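Robot teaching by demonstration

Robot teaching by demonstration is a group of methods in which a person shows a task to a robot and does not write the movements as program code. The person either moves the robot's arm with the hands or drives it from a distance with a control device. The positions of the joints, the state of the gripper and usually the camera pictures are stored while the task is done. The stored records can be played back without change, or they can be used to train a control program which should also manage cases that were not shown.

Guiding by hand

In guiding by hand, also called kinesthetic teaching, the motors of the arm are made soft, so that a person can push it through the motion. The method needs no extra equipment and is easy to learn. It has two known weak points. The hands and body of the teacher often stand in the view of the cameras, and it is difficult for one person to guide two arms at the same time. For this reason it is mostly used for short tasks with a single arm.

Remote control

In remote control, or teleoperation, the teacher does not touch the working arm. The most common arrangement is the leader and follower pair. The teacher holds a light copy of the arm, the leader, and the follower repeats its joint angles with a small delay. Other devices are hand controllers, gloves and a mouse with six directions of movement. The Birkura controller, a pair of leader arms with a trigger for each gripper, was made for tasks which need two hands.

A weakness of many simple systems is that the teacher feels no force. New operators tend to close the gripper too hard, and they must learn to judge contact from sight alone.

Recording and selection

One complete performance of the task is called an episode. The Sirgate collection of kitchen tasks holds 1573 episodes, and each operator practiced for 5 days before any episode was kept. Episodes with a dropped object are stored separately. Episodes with a small mistake that the operator corrected are kept, as they show the robot how to come back from a bad position.

Hoarau, a shared format for such records, stores the pictures of all cameras with one common clock. If the clocks are different, the trained program may close the gripper too early or too late.

Handling of dishes

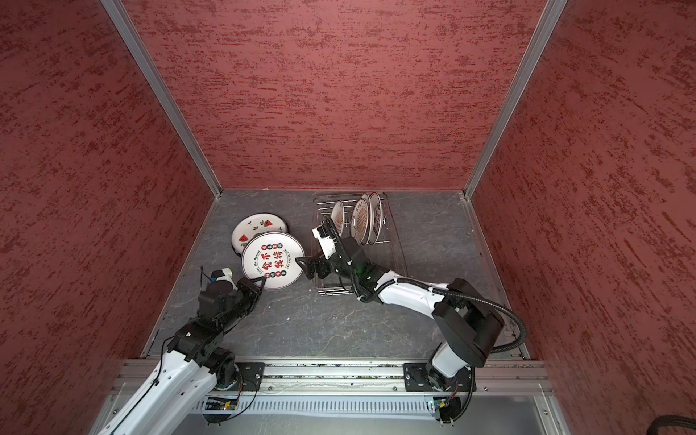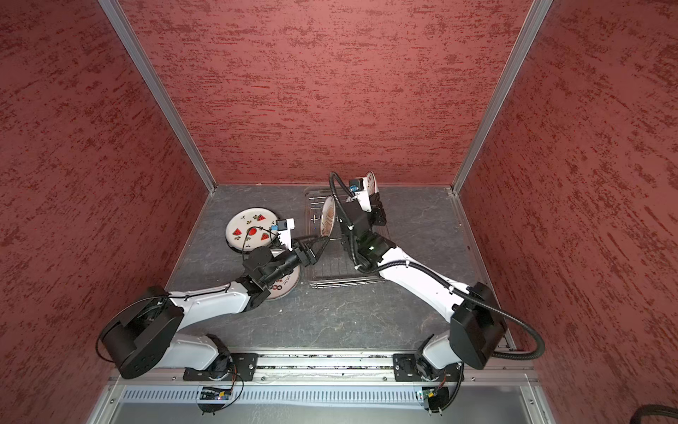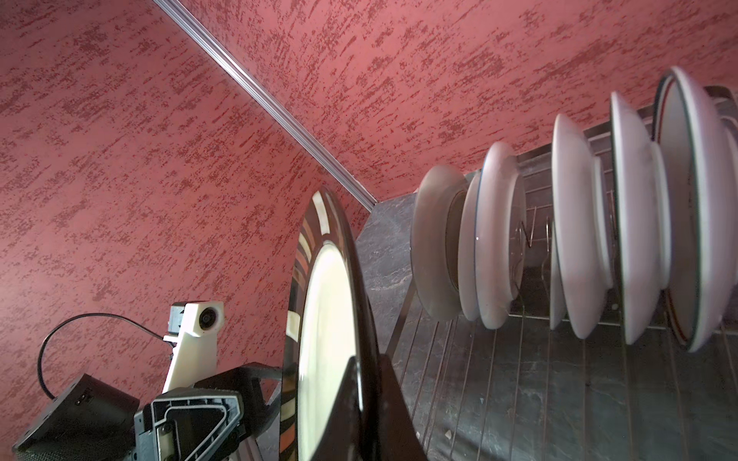
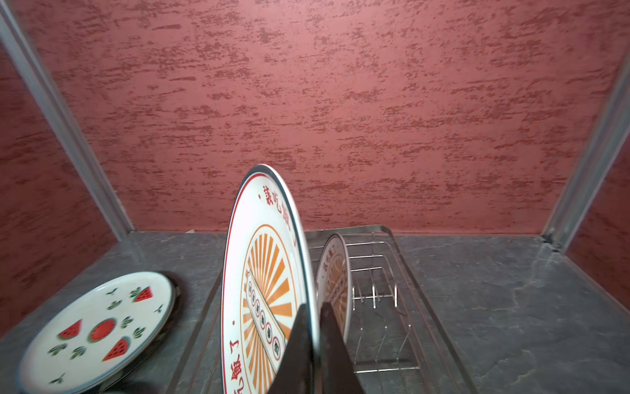 Dish handling is a frequent subject for two-arm teaching, as plates are stiff, smooth and thin at the rim, and a small error of angle is enough to miss a rack slot. The operator must bring the plate upright, find the slot and open the fingers only when the wires carry the weight. A fixed camera gives the position of both arms, but it sees little of the contact between plate and finger. A camera at the wrist comes much nearer: in the last view the two fingers can be seen on either side of the rim, with the wires of the rack just behind the plate. The wrist view has its own limits, and a large plate may hide the slot for which it is meant. Most teams therefore record both kinds of view. Printed plates are used together with plain ones in many collections, so that the trained program does not depend on one color or pattern.

Measuring the result

After training, the robot repeats the task alone, from starting positions that were not used in the records. In the Baltero trials, a program trained on remote control episodes placed the plate correctly in 95 percent of attempts when the rack stood in its usual position. The result was lower when the rack was turned, and the trials were repeated with 7 rack positions in the training records. A success rate has little meaning without the starting conditions, and these should be given with it.

See also: Imitation learning; Leader and follower arms; Gripper; Motion planning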